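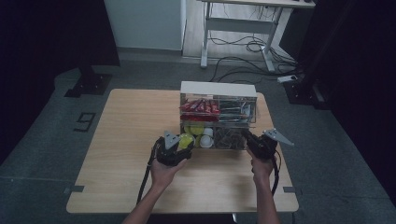

*Station 9, organizer pick task, left gripper closed on a yellow-green item just in front of the lower-left compartment.*

**Ticket 144: left gripper width drops out during recording**

Opened by: Christos Chrysikopoulos
Date: 20 May 2021
Project: Emley (student manipulation project, spring term)
Status: resolved, one item left open

**Problem**

When we replay demonstrations from station 9, the left gripper sometimes jumps from closed to fully open for a few samples and then back. The right gripper is clean. In the replay it looks like the item gets dropped over the organizer, but the person recording says they held on to it the whole time. The training script takes the jump as a real release, so those episodes are no use as they are.

**What is affected**

I went through the last batch of 200 episodes. 19 have at least one jump on the left side. Nearly all of them are picks from the lower-left compartment. Picks from the top row are almost never affected. The April recordings don't show it, but we did those with a different organizer and a lower reach.

**Log**

1. Restarted the recorder and both grippers. Recorded five picks, two had the jump.
2. Recalibrated the left gripper, open and closed limits. No change.
3. Swapped the cables at the recorder end, left into right and right into left. The fault stayed with the left gripper, so the port is fine.
4. Liu suggested the fingers were slipping on the round items and the reading was correct. Closed the gripper on a red packet and held it still for two minutes. No jumps. Then held it still and moved only the cable by hand. Got three jumps right away — so slipping is ruled out.
5. Swapped the full cable for the spare from the Jokison kit. Ten picks from the lower-left compartment, no jumps.
6. Put the old cable back to be sure. Jump on the second pick.

**Cause**

Bad cable, close to the gripper plug. It loses contact when the cable is pulled down and to the side. Reaching for the lower-left compartment with the cable hanging over the front edge of the table bends it just there.

**Fix**

- Spare cable is now on the left gripper. Old one is tagged and in the repair box. Please don't put it back in the drawer.
- Leave some slack before you start an episode. If you feel the cable tug on your wrist, stop and start over.
- Marked the 19 episodes as bad in the sheet. I did not try to patch the width values.

**Comment from Liu**

Checked 200 episodes from the other stations with the same script. No jumps longer than one sample. I moved the script to the shared folder under Skernov, run it before uploading. It takes about a minute per batch.

**Still open**

We need to rerecord the lower-left picks we lost. Keep the organizer toward the back edge of the table and the compartments filled the same way as before, or the new episodes won't match. I also need to order another spare cable — we have none left.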